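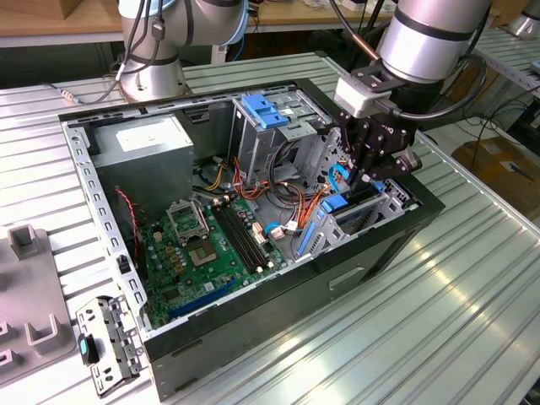

How many demos before a policy stops embarrassing me? (PC teardown task)

Posted by gratstead_bench

Hi all, long-time reader, first post, sorry if it's in the wrong section. I'm collecting teleop demos for a desktop teardown task. The tower lies on its side, panel off, and the arm is supposed to go in and take parts out of the case. I've got 183 good episodes so far, all recorded by me, mostly after 4 in the afternoon when I can get the bench to myself.

My trouble is the cables. There's a big nest of power cables through the middle of the case (orange, yellow, red, black, you know the stuff) and every episode they end up lying differently. When I train on what I have, the arm goes down nicely and then sort of hovers over the expansion slot end like it can't make up its mind. If I tuck the cables away first it does much better, but that feels like cheating.

So do I keep the cables messy and just record more? Or start tidy and add the mess later? And do I need to keep the episodes where I bumped something and recovered, or throw them out? I've been throwing them out. A guy in another thread said he had 4,000 episodes for something like this and I nearly closed the laptop.

One fixed camera plus the sensor on the wrist, if that matters.

Rozália Hájek

Please stop throwing out the recoveries! I did the same thing for most of my first spring at Dulumska and I still get annoyed thinking about it. Those are the episodes where the arm is somewhere slightly wrong and then gets back to somewhere right, and if you delete them all, your policy has never seen "slightly wrong" in its life. Keep any where you got the part out in the end. If you dropped a screw into the power supply and gave up, okay, bin that one, or put it in a separate folder.

On the cables, keep them messy, but be messy on purpose. What I do is reset between episodes by lifting the whole bundle and letting it fall, and every so often I push it all to one side by hand. If you only ever let the cables end up wherever the last run left them, you get long stretches of nearly the same layout and then a sudden jump. I'd also nudge the case itself. Turn it a little, slide it a few centimeters, write down that you did.

The hovering sounds to me like you, sorry! When I watched my own recordings I was stopping above the slot every single time to think about which finger to put where. The model copied that beautifully. Do a few practice runs before you hit record so you aren't deciding things in mid-air, and trim the dead time at the start while you're at it.

As for the 4,000, I had something usable on one case model with way less. Don't compare with people who have a whole row of arms and a shift schedule.

bastos_fan

just get more data. 183 is nothing

also what gripper

uvine_tom

Agree with Rozália on nearly all of it, except I wouldn't move the case around yet. Get it working with the case in one spot first, then move it. Otherwise when it fails you won't know if it's the cables or the position. I spent 18 evenings finding that out.

Two small things. Split the task up if you haven't: latches are one task, cards are another, the drive cage is a third. I put a short text label on each piece and train on those. And hold back 7 or so cable layouts that you never train on, take a photo of each one so you can put it back more or less the same, and test on those after every training run. Loss going down told me next to nothing.

gratstead_bench

Thank you both, and yes, I went and watched my recordings and I do stop over the slot, for ages, it's painful to look at. I found most of the deleted recoveries on the backup drive so those are going back in tonight. Will split off the latches as their own task and post again when I've got numbers on the held-out layouts.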